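Section 4: Working Alongside the Packing Cell

If you've come straight from Section 3, your Zindix cell is bolted down, powered up and talking to the line screen, and you're probably itching to see it do something useful. We understand! But please give this section a slow read before your first shift with it, ideally with the people who will be standing next to it all day. Most of the trouble calls we take in the first month are about who does what, and when, and who was supposed to refill the trays.

4.1 Who this section is for

It's written for packers, line leads and anyone who used to do the boxing by hand and will now be sharing that work with the two arms. You don't need any programming. If you can use the touch screen on a label printer, you can run the cell.

The notes marked "From the floor" come from the packing room at Lamrani, a confectionery maker that has been running cells of this type since last May. Their line lead, Nabila Abdel Hamid, was kind enough to read our first draft and scribble all over it, and a good deal of what follows is hers.

4.2 What changes in your day

Before the cell, a packer at a hand bench usually did everything: fetch the box, open it, place the pieces, close it, check it, stack it. With the cell in place the arms take over the handling inside the enclosure, and your hands are wanted at either end of it. You'll be setting out trays, looking over the pieces before they go in, checking finished boxes, and deciding what happens to anything odd.

Some people love this from the first morning and some miss the old rhythm. Both are fine. What we would ask of supervisors is that you don't put one person on tray duty for a whole shift. It is lighter on the wrists than hand packing but harder on the attention, and attention runs out sooner than wrists do.

From the floor: "We swap places every 2 hours, and the person coming off the cell goes to something where they walk about. We tried longer turns at first and the checking got sloppy by late morning. — N.A.H."

4.3 Starting a run

1. Sign in at the line screen with your own code. Please don't share codes, even with someone you trust completely, as the shift log uses them to show who is at the cell.

2. Choose the assortment from the list. If you can't find it, call your line lead. Don't pick the nearest match and hope for the best.

3. With the cell in HOLD, open the front guard and wipe the tabletop with a dry lint-free cloth. Crumbs are the commonest cause of a tray sitting crooked.

4. Place the box toward the back of the table and the tray of pieces in front of it, nearer to you. Leave a clear gap between the two.

5. Look over the cables on both arms. They should hang in easy curves, with nothing resting on them and no loop caught under a base.

6. Take your hands and sleeves out, close the guard, and press READY. The arms will go to their starting positions before they do anything else.

7. Press RUN. Stay by the cell for the whole of the first box, however well things went yesterday.

CAUTION: Never reach past the guard while the status lamp is green. An arm that is standing still may only be waiting for its next move. Press HOLD, wait for the lamp to turn amber, and then open the guard.

4.4 Laying out the tray

This is the step that new operators worry over most, and it's more forgiving than people expect. You don't need to line the pieces up in rows. Squares, ovals and hearts can all share a tray, and they can lie at whatever angle they land. What matters is that they lie in one layer, with nothing stacked, and that the tray itself is flat on the table.

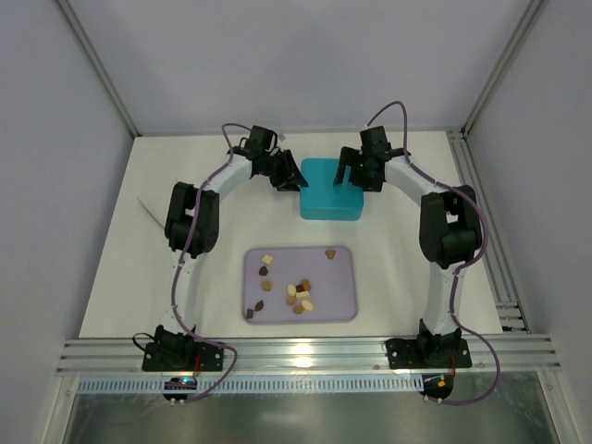
Figure 4-1. Both arms at the box, with a mixed tray in front.

Pieces may touch one another, but if you have a minute to spare, nudge a crowded group apart with the plastic spatula from the accessory kit. The cell will manage either way. It just takes a little longer over pieces that are pressed together, and you'll see the cycle time creep up on the line screen.

Note: A broken or badly bloomed piece is your decision. The cell doesn't judge looks. Asmaa Farouk, who trains our new customers, likes to tell packers that their eye for a sad-looking chocolate is the one skill she has never had to teach, so do please use it and pull those pieces before the tray goes in.

4.5 When the cell asks for you

From time to time the arms will stop and the screen will show ASSIST. It is a normal request and doesn't count against anybody.

1. Read the message on the screen before you open anything.

2. Press HOLD and wait for amber.

3. Clear whatever the message names. Usually it's a piece that has slid against the rim, or a box that has shifted.

4. Close the guard and press READY, then RUN.

If you see message 1137 (grip not confirmed), check that the box hasn't turned on the table, straighten it, and carry on. If you see message 2966 (joint load), leave the guard closed, press HOLD, and fetch your trained maintenance contact. Please don't push an arm by hand to free it, tempting as it is.

Note: If ASSIST comes up more than 9 times in a shift, tell your line lead, who can send us the log from the Service menu.

4.6 Handing over

At shift change, let the current box finish, press HOLD, and talk to the person taking over while you are both at the cell. Mention any pieces you pulled and any messages you cleared. Then sign out and let them sign in.

From the floor: "Youssra Slaoui on our late shift started keeping a notebook on a string by the guard, and now every cell has one. The screen logs the messages, but it won't tell you that the caramels came in soft today. — N.A.H."

For daily cleaning of the grippers and rails, go on to Section 5. Wash the trays by hand in warm water and let them dry fully before they go back on the shelf.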